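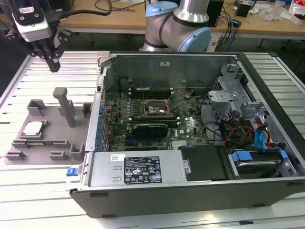 Case on its side, panel off, socket open. CPU parked in the grey tray on the left.

Swapping the processor in an old Dell tower

Quick one as I've been asked three times since Thursday. Covers taking memory and CPU out of a desktop tower and putting a CPU back in. Not laptops. Allow 40 minutes the first time, less after.

You need
Crosshead screwdriver
Thermal paste
Lint-free cloth and a bit of isopropyl
Something to hold the small parts, see further down
Decent light

Before you start
Shut down properly, unplug at the wall, hold the power button in for a few seconds. Take off watch and rings. Touch bare metal on the case before you touch anything on the board, and keep doing it.

Check the new chip fits the board. Same socket isn't always enough, some need a BIOS update first and you have to do that with the OLD chip still in. Rosário lost an afternoon to this.

Opening up
Lay the tower flat, open side up. Side panel off, put it somewhere you won't tread on it. Cooler next: unplug the fan lead, then loosen the screws a couple of turns each, going corner to corner. If the cooler won't lift, twist gently. Don't yank, the chip can come up with it.

Wipe the old paste off now, before you open the socket. Paste in the pins is misery.

The socket
Press the little lever down and out sideways, let it come up slowly. Lift the metal frame. CPU out by the edges, straight up, no tilting. Don't touch the gold pins in the socket, not with a finger, not with a cloth. Bent one? Stop and get Vasco.

Where to put things
Not on the bench. We use a grey moulded tray with a square recess for the chip and slots along one side for boards. Paper cup or egg box does the job at home, as long as the chip sits flat with the metal side up.
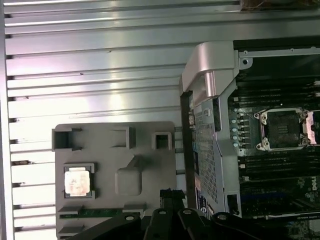 Chip in its recess, green board in the slot along the bottom. Keep the tray close to the case.

Putting it back
Find the small triangle on the corner of the CPU and match it to the mark on the socket. Check the notches too. Lower it in level and let go, no pushing at all. Frame down, lever down and hooked under its catch. The lever does feel stiff, thats normal.

Paste: a blob the size of a pea in the middle. Cooler on, screws corner to corner again, a bit at a time. Fan lead back in!! Memory in till both ends click.

First start
Panel off still, keep fingers out. Power on and look for the fan turning. Go into setup and check it reads the right chip and all teh memory. No picture on the monitor: power off, unplug, reseat the memory first, then look at the CPU.

Panel back on once it's run for a while without trouble. Old chips go in the drawer marked Torres, labelled please.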